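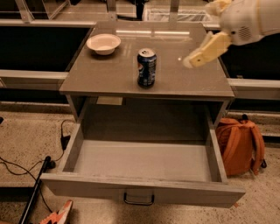
What is the best thing to keep on top of a nightstand? As little as you can stand, and one of those things should be a bowl.

A Nightstand, a Bowl and a Can of Pepsi

2020-09-25
By the Zestgate small furniture page

I love nightstands. I love them more than sofas, more than dining tables, and a lot more than those tall bookcases everybody seems to be writing about. A nightstand is the last piece of furniture you deal with at night and the first one you slap with your hand in the morning, and it has to put up with both without complaining. So this gallery is all about one gray cabinet with a bowl and a drink on it, and I'm thrilled to finally be posting it!

If you read the Marchetti series back in February (the one with the mustard yellow side tables, still my most argued-over post), you know I have a weakness for color. Gray was a hard sell for me. But the plain boxy shape won me over, and so did the way the top picks up the light. There is a soft shine to it, with bright streaks near the back, and suddenly a plain gray surface has a lot going on.

About that first picture. The can of Pepsi is what I keep coming back to. Dark blue next to all that light gray is such a good match, and the round red, white and blue logo gives you the one spot of strong color on the whole tabletop. I'd never have thought of soda as a decorating tool, and now I'm looking at my own refrigerator a little differently.

The bowl is shallow and white with a flared rim and a narrow foot, a shape I'll always stop for at a yard sale. It sits toward the back left corner, exactly where I'd put it. A bowl near the front of a nightstand gets knocked with an elbow sooner or later. A bowl at the back can hold earrings, coins, cough drops, the little screw you found on the floor and are afraid to throw out – all of it within reach and none of it in your way.

And then there's the cubby! I'm a big fan of an open space right under the top. It's where the book goes when you're too sleepy to find a bookmark, and it's where my glasses live (when they live anywhere at all). People sometimes write to me asking whether they should choose a drawer or a shelf, and my answer is always to hold out for a piece that has both. The open part is for things you use every night and the drawer is for things you'd like to forget about until you need them.

Speaking of drawers, I asked for drawer stories in the last post and got 80 of them, and I read every one over two very happy evenings. Roughly 40 were about batteries. The rest went from love letters to takeout menus to a set of doll shoes saved from a childhood home, and I'm going to do a whole page of those as soon as I've worked out how to group them.

My own drawer is a mess, so I enjoy a good empty one enormously. Pull it all the way out, look at that clean flat bottom, and you can start making plans. I'd put a folded hand towel down first, then a flashlight on the left, then a box for chargers. Readers who've used the little Nernaneo trays tell me they're great for this. I haven't tried them yet, but they're on my list, along with a strip of felt from the sewing box for anything that slides around.

A word on handles, too. I went through a long phase of wanting no handles anywhere, just smooth fronts and a hidden groove for your fingers. Then I spent a winter with a bedside drawer like that and had to feel along it in the dark every night. A proper handle you can hook two fingers through is a lovely thing to own, and if it's a darker color than the drawer front you can find it even when you're half asleep. 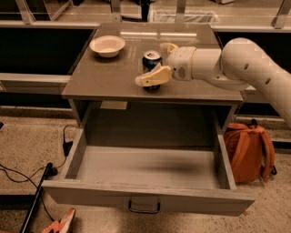 Drawer wide open, with the dark U-shaped handle front and center.

I'm so fond of this one. The handle is a real little punctuation mark on that pale gray-beige drawer front, and you get to see how wide the drawer is – nearly the full width of the table! There's a thin raised edge around the top as well, a detail I'd pay extra for, having chased more than one pencil under a bed.

The orange backpack on the floor beside it makes me smile every time. Orange and gray are so good together. If you have a gray piece at home that feels a bit sleepy, try something orange next to it before you go buying paint. A blanket would do it, or a stack of paperbacks with the right spines.

Next time I'm going back to color, with the Trilari stools I've been promising since forever. Until then, go clear off your nightstand, leave one bowl, and tell me what ended up in it!

Comments

tallgrass_mom: That narrow foot on the bowl is what does it for me. I have one almost like it and use it for rings and hair ties. My cat uses it for knocking over.

bedsidebooks: Team cubby here. I can fit two library books and a box of tissues in mine and I'd never go back to a drawer only.

Ridgeline44: I was one of the battery people. Still can't tell which ones are dead.

porchlight: Wish you'd say more about the mustard tables. I painted mine after that post and my sister still brings it up at dinner.

quietcorner: Tried the orange trick with an old scarf on my gray dresser. Love it. Please do the stools soon!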